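Comunidad > Cocina y conservación > Fruta > Manzanas

Mis manzanas se ponen harinosas en pocas semanas

Buenas tardes a todos. Vivo en Zirberg desde hace tres años y tengo una duda sobre guardar la manzana de otoño. En septiembre compré una caja de la variedad Oston, roja, muy crujiente. La puse en el trastero y ahora la carne está como arena. El sabor todavía es dulce, pero no da gusto morder. ¿Es culpa de la variedad o del lugar? Perdonen si uso alguna palabra mal, el español no es mi primera lengua.
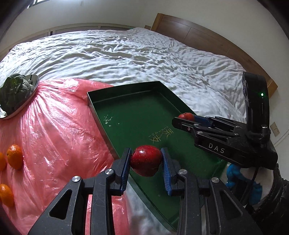
Respuestas de la comunidad

huerto_ham
Es por el calor. A la nevera y ya está.

trundeck82
Hola. Yo también escribo en español aprendido, así que voy despacio. La manzana sigue madurando después de la cosecha, y con temperatura alta lo hace muy deprisa. Un trastero junto a la caldera es mal sitio. Yo guardo las mías en el cajón de abajo del frigorífico, dentro de una bolsa con agujeros pequeños, y las reviso cada miércoles. Si una tiene golpe o mancha blanda, la saco y la como primero.

Hay que cogerlas con cuidado y no dejarlas caer sobre el fondo de la bandeja o de la caja. El golpe no se ve el mismo día, pero después sale marrón por dentro. 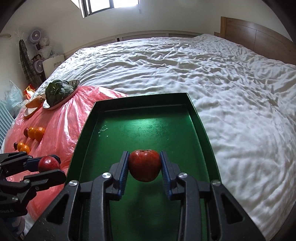

Tampoco conviene lavarlas antes de guardar, porque la humedad en el rabillo ayuda al moho. Y las patatas, en otro lugar. De la Oston no puedo decir mucho: en el mercado de Ham me explicaron que es temprana, y las tempranas duran menos que las de invierno. Las que ya están harinosas sirven muy bien para compota, con un poco de limón y poca azúcar.

manzanera_z
¿Las compraste ya maduras? A mí me pasó igual con una caja de oferta. Para asar quedaron bien.

Última actualización: miércoles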